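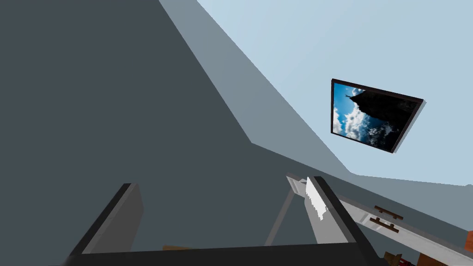 *Thin black frame, blue-gray walls.*

## Cornico Incident Log, one year in

17 September 2021

Quick one, I have a meeting at six. People on the list keep asking if Cornico is worth the money for logging hate incidents, so I'm writing it up once and will paste the link from now on.

Background: we're a small interfaith and civil rights group in Cluston. We take reports (graffiti, slurs, harassment at school, vandalism at synagogues and mosques, one landlord) and pass them on to the county and the city when the person wants that. Before this it was a shared spreadsheet and a voicemail box. Bad. Stuff got entered twice or not at all.

Bought Cornico last November. $198 a year for the group plan, up to 19 logins. We use maybe half of those.

### Intake form

Best part by far. One page, plain words, works on a phone. Person can stay anonymous and still get a case number so they can call back. You can switch off any question you don't want. We switched off date of birth on day one, it scared people.

The description box stops at 3000 characters. Mostly fine. Not fine for somebody writing down two years of trouble with a neighbor. They hit the limit, it does not warn them, and the end of the story is just gone. Lost one this way that I know of. We put a note over the box now: "long story? call us." Cornico has had my ticket on this since spring.

### Categories

Mixed. You get a fixed list for motive: antisemitic, anti-Muslim, anti-Black, anti-Asian, and so on down. You can pick more than one, good, because real life. You can't add your own. We get anti-Sikh reports that were filed as anti-Muslim by whoever did it, so to speak, and there's no good way to say "target was X, guy thought target was Y." I put it in the notes field. Notes field doesn't go in the export. So the yearly report misses it unless I do it by hand, and I do.

Also "political speech" is a type of incident. Dont like that. A yard sign is not an incident. A threat taped to a yard sign is. We hid it.

### Export and reports

CSV works. PDF is ugly but readable, the city council people want paper anyway. Map view looks good in a presentation and I would be careful with it. In Mondamow, which is maybe four blocks, the pins sit close enough to the real house that anyone local can guess. There is a blur setting. It is OFF by default. Turn it on before you enter anything, not after, since the old pins don't move.

### Privacy

Decent. Two-step login, you can set who sees names. Delete really deletes, I asked and got it in writing. What I'd like is an automatic purge, say after a set number of years. Right now it's me with a calendar reminder.

No police access unless you make them a login. We haven't. Different groups will feel diferently about that, talk to your people first.

### Languages

English and Spanish ok. Arabic form is there but the buttons end up on the wrong side and the date field breaks on older phones. Our reader said the wording was stiff, like a tax letter. Russian was machine output, we took it down. Nothing in Yiddish or Amharic. You can paste your own translation in if someone will do it for you, took us an evening for one language.

### Compared to Cirillo

We tried Cirillo for a month before buying. Cheaper, $76 a year, and the search is faster. But it's a general complaint tracker with a new label on it. Asks people for their "desired resolution" and a satisfaction rating. For a swastika on a kid's locker. No. Maybe ok for a tenants group.

### Support

Email only. Answer in a day or two, friendly, usually the answer is "on the roadmap." When we got locked out over a holiday weekend nobody was home. Keep the paper form printed.

### Pros / cons

- good intake form, good case numbers
- permissions make sense
- silent cutoff on long reports
- fixed motive list, notes missing from export
- map blur off by default (!!)
- languages hit or miss

Would I renew? Yes, already did. If you get two reports a year stay with the spreadsheet and put a password on it. If you get two a week, pay for this. And have a person call back, whatever you use. Most folks who report to us want a call more than a number.

Will update if they fix the text box.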